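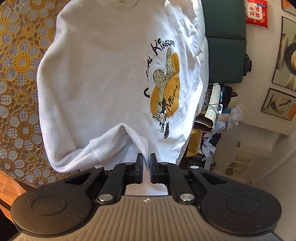
Moving In & Out > Checklists > Laundry Room

Search this site Go

My laundry room safety check, with comments

I run through this list every August, before the kids go back and the washing triples. I'm not an inspector, just somebody who once found a dryer hose crushed flat as a pancake behind the machine and got a proper scare. Marks are OK, FIX or WATCH, and I've left in what I wrote for our own place this year so you can see how I fill it in.

DRYER

1. Lint screen cleaned and washed in soapy water – OK. Fabric softener leaves a film you can't see. If water pools on the screen, scrub it.

2. Vent hose is metal, not kinked, joints tight – FIX. One clamp had worked loose again. I bought a Fluvetti screw clamp this time and it feels a lot sturdier than the spring kind.

3. Outside flap opens when the dryer runs – OK. Go out and look! I skipped this for years (there was a wasp nest in there once, long story).

4. Nothing stored behind or on top – WATCH. I moved a stack of beach towels and a bag of clothespins. They'll be back by October, I know us.

WASHER

5. Supply hoses, no bulges or rust at the ends – FIX. Cold one had a blister near the tap, so I swapped both for braided ones.

6. Shutoff valves turn by hand – OK, stiff but they turn.

7. Machine level, doesn't walk on spin – OK. Our old Stondus used to make it halfway to the door.

8. Drain hose secured to the standpipe – OK.

ELECTRICAL

9. Plugs and outlets cool after a full load – OK. Warm is a WATCH, hot is stop using it and call somebody.

10. GFCI test button trips and resets – OK.

11. No extension cords – OK. The iron had one last year and I'm still a bit embarrassed.

IRONING AND SHELVES

12. Iron cord not frayed where it meets the handle – WATCH. It's starting to go.

13. Shelf brackets tight, heavy bottles down low – FIX. Two screws were halfway out. The label says up to 41 pounds and I'd guess we were pushing it with all that detergent.

14. Detergent pods latched away from little hands – OK.

15. Smoke alarm within earshot, tested – OK, and the dog has forgiven me.

Total spent on fixes was under what one plumber visit costs around here, and it took me a morning with coffee breaks.

Comments (3)

Chukwuemeka Isah
Add the floor drain! Pour a bucket of water down it. Mine was dry and the smell was terrible.

dottie_b
What do you do with a stacked unit? I can't get behind mine without two people.

mapleporch
Number 3 got me. Flap was totally stuck with lint. Thank you!!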